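Hismont Handling Laboratory
Two-Arm Table Cell: Periodic Safety Inspection Checklist 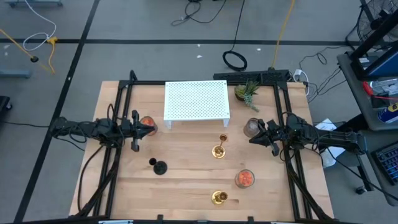 Cell 2, general view with both arms over the table.

Form 1008, issue 3
Date of inspection: September 11, 2018
Inspector: Sotiris Raptis
Responsible person for the cell: Junpei Ogura
Result codes: S = satisfactory, A = action required, N = not checked at this visit

Section 1. Frame and table

1.1 Frame joints and fixings tight. S
1.2 Rails on both sides free of damage and sharp edges. S
1.3 Mounting blocks on the front crossbar secure. S
1.4 Table top sound and free of splinters. S
Comment: Brown mark in the wood near the front of the table. Surface smooth to the touch. No action.

Section 2. Arms and grippers

2.1 Arm bases firmly attached. S
2.2 Gripper fingers straight and undamaged. S
2.3 Speed limit for shared working set to 200 mm per second. S
Comment: Setting read from the controller and agreed with the entry in the cell log.
2.4 Cables at the joints have enough slack for full travel and cannot be trapped. A
Comment: The cable on the left arm hangs in a curve over the table. It is to be clipped back to the arm so that it stays clear of the objects being handled.

Section 3. Objects in the work area

3.1 Objects listed on the approved task sheet. S
Comment: Task sheet 313 covers the candlesticks, the filled jars, the white perforated stand and the potted succulents.
3.2 Glass items inspected for chips and cracks before use. S
3.3 Operators aware of the procedure for broken glass. A
Comment: The procedure exists but is not displayed at the cell. A printed copy shall be fixed where the operator can read it.

Section 4. Floor and access

4.1 Walkways clear of cables. A
Comment: Loose cables lie on the floor behind the table and to its right, and a coil has been left beyond the far edge. All are to be gathered and covered, or routed overhead.
4.2 Floor free of loose materials. A
Comment: Sheets of paper between the table and the desk present a slip hazard. Remove.
4.3 Floor tape visible and complete. S

Section 5. Operator's desk

5.1 Desk surfaces kept for control equipment only. A
Comment: A spray can and a hand tool were left beside the monitor. Spray cans are to be returned to the store after use.
5.2 Fan guard in place. S
5.3 Emergency stop tested from the operator's position. S
5.4 Emergency stop tested from the rear of the cell. N
Comment: To be carried out once item 4.1 has been closed.

Actions

Items 2.4, 4.1, 4.2 and 5.1 shall be completed within 30 days. Item 3.3 shall be completed before the next shift. J. Ogura to confirm each in writing. The cell may remain in service at the reduced speed given in 2.3.

Next periodic inspection: December.

Signed: S. Raptis
Received: J. Ogura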